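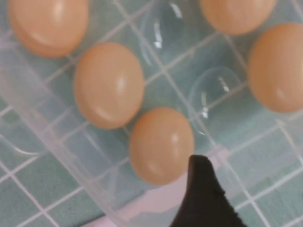 Skanbridge Clear Egg Tray

Item no. 3232
Sold by Trosia Kitchen & Pantry
In stock, ships from our own warehouse

Clear plastic tray for eggs. Rounded cups in rows, one egg per cup. See-through all over so you know what you've got before you go to the store. Shown on a tiled surface with brown eggs. Eggs not included (yes, people ask).

Details

Material: clear plastic, frosted-look rim
Weight: 137 g empty
Color: clear only. The smoke gray is discontinued, please stop emailing
Lid: sold separately, item no. 314
Made for: fridge shelf, counter, pantry

Fits what size eggs?

Medium and large, no problem. Extra large fit but sit high, so the lid may not close all the way. Jumbo, no. Duck eggs, no. Small eggs from young hens will rattle a bit if you carry the tray around.

Cleaning

Hand wash, warm water, regular dish soap. Soft cloth or sponge. No scouring pads, the plastic scratches and then it looks cloudy forever. Top rack of the dishwasher is OK on a cool cycle but we don't cover warping. Dry the cups upside down, water sits in the bottoms otherwise.

Not for the microwave. Not for the freezer. Dont boil it.

Stacking

Stack only with the lid on. Two high is fine, three if the shelf is level. Older Chraibi trays do not nest with this one, the cup spacing is differnt.

Shipping and returns

Orders over $8 in parts and accessories go out with free standard shipping, lower 48 only. Cracked on arrival? Send a photo and your order number and we replace it. Unused trays can come back within the normal return window, in the original sleeve.

Customer review

"Bought one for the fridge, went back for a second. Can see when we're low without pulling it out. Rim is thick enough to grab with wet hands. Would like a version with a handle."
Adalberto Fontes, December 20, 2020

Goes with

Tray lid, item no. 314
Basomness shelf liner, cut to size
Skanbridge butter box, clear

Restock of the lid expected in February. Tray itself is here now.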